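Chapter 4
The Room on the Record

I bought my first Pruvost single for 5 francs, out of a crate that smelled like a wet dog, and I played it so many times that my sister threatened to put it through the window. What I loved wasn't the singer. I couldn't have told you her name. It was the way the snare drum seemed to land a little after you expected it, with a kind of soft slap behind it, as if somebody in the next apartment was clapping along. It took me years to learn that the slap was a stairwell.

So this is the chapter about rooms. In the last three chapters we talked about songs, players and contracts, and I know some of you have been waiting for us to get to the buildings (I have too - I'm a building person). By the end you should be able to put on a pop record made before about the middle of the 1970s and make a decent guess at what kind of space it was cut in. You'll be wrong a lot. I'm still wrong a lot!

Where the small studios came from

The big companies had big rooms. They had high ceilings, parquet floors, an orchestra's worth of chairs and a man in a gray coat who told you when you could go to lunch. If you ran a small label, you had none of that, and you couldn't afford to rent it for more than an afternoon. What you could afford was whatever the neighborhood had lying around. I've been inside former studios that started life as a dairy, a dance school, a dentist's office and half of a garage. The other half was still a garage, and on a couple of the records you can hear it.

Muron, which we'll come back to all through this chapter, was a shoe warehouse. Hervé Bouvier took over the lease with his brother-in-law's money and a tape machine bought secondhand from a radio station that was closing down. He built the control room himself, out of doors. I mean real doors, taken from a hotel that was being gutted down the street, and if you looked closely at the walls you could still find the little screw holes where the room numbers had been. He kept the shelving, too. The rows of empty shoe shelves along the back wall broke up the sound in a way no one had planned, and when he finally took them down to make space for a piano, the room turned harsh and everybody complained. He put half of them back up.

That story is worth remembering when you read about studio design. A lot of what we now call a studio's "sound" came from things that were already in the room, or that somebody was too busy to move.

Live rooms, dead rooms and the bit in between

You'll meet two words over and over, so let's get them straight. A live room has hard surfaces, and sound bounces around in it before it dies away. A dead room is full of soft stuff (curtains, carpet, egg cartons if you believed the rumors, which you shouldn't) and sound stops almost as soon as it starts. Clap your hands in your bathroom and then clap them inside your closet, with the coats around your ears. Now you've heard both.

Most of the small labels wanted something in between, and they wanted it cheap. The Stiletti sessions are the ones I play for students, because the band recorded the same song in two different rooms within a week. The first version has the drums way off at the back, like they're being played in a swimming pool. For the second they hung moving blankets from a clothesline and put the drummer behind them, and all at once you can hear his foot. Same drummer, same kit, same slightly flat trumpet. I like the swimming pool version better, but the label didn't, and the second one is what went out.

Harkeo went the other way. Their engineer, Thierry Picard, loved echo so much that he ran a speaker and a microphone down into the cellar and sent the vocals through it. When the baker next door started work before dawn, you got the baker as well. Picard learned to schedule around him.

Listening with old tape

A word about what you're listening to, as this trips people up every year. The records in this chapter were made on tape, mixed to another tape, cut to disc, and in many cases transferred decades later to a computer by someone who may or may not have had the original reel. Every one of those steps can change how a room comes across. A worn tape loses its top end first, which makes a live room sound deader than it was. An eager remastering job can do the opposite and scrub away the quiet tail of the echo along with the hiss. If you have two copies from different years, play both before you write anything down.

I keep my own transfers on a machine at home and back them up on another drive, and I'd suggest you do the same. Label the files with where the copy came from and not just the title of the song. You will not remember later. I have a folder called "Muron good one" and I have no idea what the other one was. 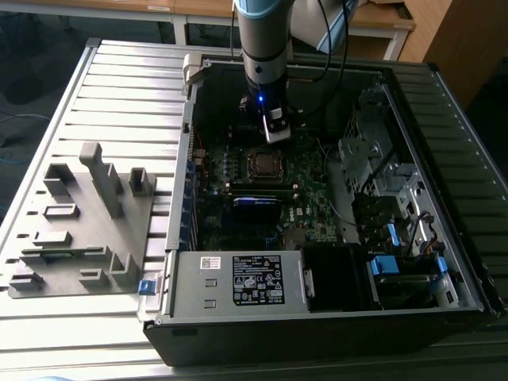 What to listen for

Start with the drums, always. The snare is short and loud, so it lights up a room the way a flashbulb does, and whatever comes after the hit is mostly the room talking. Then go to the gaps, where the band stops for a beat and the sound hangs (or doesn't). Then try the singer, but be careful there, because voices were often recorded on a different day or sent through a cellar like Picard's.

Use headphones for the first pass and speakers for the second. Your own living room is going to add itself to anything you play out loud, and it helps to know by how much. Don't read the sleeve notes until you've written down your guess - half the time they tell you what the label wished the studio had been.

We'll begin with Muron in its first year, before the piano came in and while the shelves were still full height along the back wall. Have the first track cued up before you turn the page, and play it once all the way through without taking notes.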